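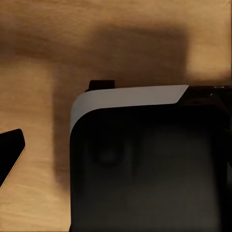
Hiltamska Recipe Cards, data card

Contents
267 handwritten recipe cards, typed up and lined up with the matching entries in the Boven cookbook index. One row per card. Fields: card_id, title, ingredients, steps, oven_setting, servings, notes.

Where the cards come from
Most were bought as one box at a Saturday flea market. The seller said they all came from a single kitchen. I doubt it. There are at least two styles of handwriting, and the pie crusts disagree with each other on everything. Treat any claim about "one family's cooking" as unproven.

Typing
Babita Rajput typed the first batch and I did the rest. We each retyped 62 of the other's cards as a check. We disagreed on 12 of them, mostly over whether a smudged letter meant teaspoon or tablespoon. Those rows say "unsure" in the notes field. Please don't fill them in by guessing what would taste right.

Oven settings
Copied as written. "Moderate" stays "moderate". An older release by Semwal turned these words into degrees, and I have yet to see where the numbers came from. If you merge the two sets, drop that column.

Servings
Missing more often than not. Where a card does give a number, I wouldn't lean on it. One pound cake claims to feed 10, from a loaf pan.

Known problems
Titles are not unique. "Good Cookies" and "Good cookies (better)" are separate cards. The Tiltimach spelling tool was run on an early version and changed "oleo" to "olio" throughout. This was fixed in April, but check any older copy.

What not to use it for
Dating recipes, nutrition figures, or anything that calls itself a study of regional food. The cards carry no place names.

Corrections
Send the card_id and what you think it says. A reason helps.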